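Modul Produktanalyse, Block 4 — Handout zur Sitzung »Kleines zerlegen«
Stand: Oktober 2025

# Kugelschreiber: Was lernt man beim Auseinandernehmen?

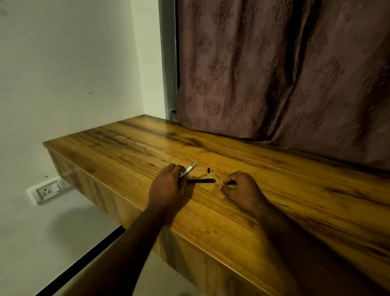
In der Literatur zur Reparaturdidaktik gilt der Stift als ideales Einstiegsobjekt: billig, harmlos, in wenigen Minuten zerlegt. Ich teile diese Begeisterung nur zum Teil. Billig stimmt. Ob man an einem Stift etwas über Reparatur lernt, ist eine andere Frage, und sie soll uns in dieser Sitzung beschäftigen.

## 1. Begriffe

- **Zerlegen:** Verbindungen in einer Reihenfolge lösen, die sich umkehren lässt.
- **Zerstören:** alles andere, auch wenn es ordentlich aussieht.
- **Funktionsteil / Zierteil:** Die Grenze ist unscharf. Ein Clip kann beides sein. Bitte nicht vorschnell sortieren.

## 2. Die Behauptung von Çetinkaya

Defne Çetinkaya hat im Juli in unserem Kolloquium die Ergebnisse ihrer Kurse vorgestellt. Von 188 zerlegten Stiften schrieben nach dem Zusammenbau noch 160. Das klingt gut. Zu bedenken ist allerdings:

1. »Schreibt« hieß bei ihr: ein Strich auf Papier. Dichtigkeit und Druckmechanik wurden nicht geprüft.
2. Es gab keine Vergleichsgruppe. Wie viele der Stifte vorher schon schlecht liefen, wissen wir nicht.
3. 63 Stifte waren vom Typ Flekano, der sich laut Teilnehmerliste »fast von allein« öffnet. Für verklebte Gehäuse sagt das wenig.

Hamisi Mosoti hält dagegen, Punkt 3 sei für Anfänger unerheblich. Das überzeugt mich nicht, wir können es aber gern diskutieren.

## 3. Ablauf der Übung

- Unterlage frei räumen. Kleine Teile rollen, Federn springen — Schutzbrille auf.
- Erst drehen, dann ziehen. Hebeln nur an einer sichtbaren Fuge und mit flachem Werkzeug.
- Teile in der Reihenfolge des Ausbaus von links nach rechts ablegen.
- Skizze anfertigen, *bevor* etwas wieder zusammengesetzt wird. Fotos ersetzen die Skizze nicht.
- Richtzeit: ungefähr 68 Minuten inklusive Protokoll. Wer viel früher fertig ist, hat vermutlich nicht gezeichnet.

## 4. Protokollfragen

Welche Verbindung war von außen nicht zu erkennen? Welches Teil könnte entfallen, und woran würde man das merken? Woher wissen Sie, dass der Stift vorher funktioniert hat?

Abgabe als PDF bei Grethe Steinarsdóttir, höchstens zwei Seiten. Der Satz »Die Konstruktion ist durchdacht« wird ohne Begründung gestrichen.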